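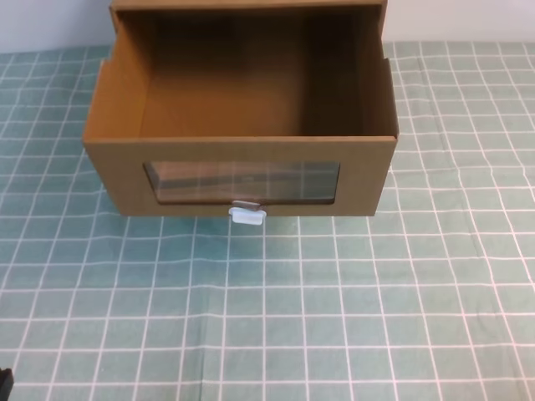 Fehr launches cardboard drawer box for home storage

Baletville, February 17, 2026 — Fehr has today announced the Clekico, a drawer box in plain brown corrugated cardboard with a clear window in the front panel and a small white pull. It is intended for cupboards, shelves and spare rooms.

The range was tried in 48 households in Lorncombe in January. Participants were asked to use the boxes for gloves, sewing things and paperwork, and to report any wear to the card.

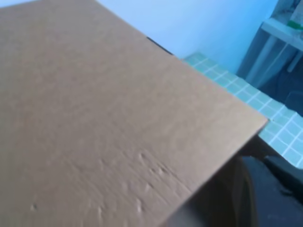

One participant in Lorncombe wrote that the card had marked sooner than expected when boxes were stacked in a hurry, but that the window had saved a good deal of searching. Fehr will include advice on stacking with every order.

A first run of 700 boxes is now on sale from the Baletville shop — 100 of these are set aside for schools in the district.
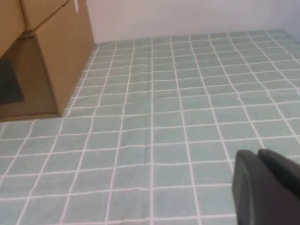 Tan corrugated cardboard on a green and white grid tablecloth.

Trade orders may be placed at the Baletville office.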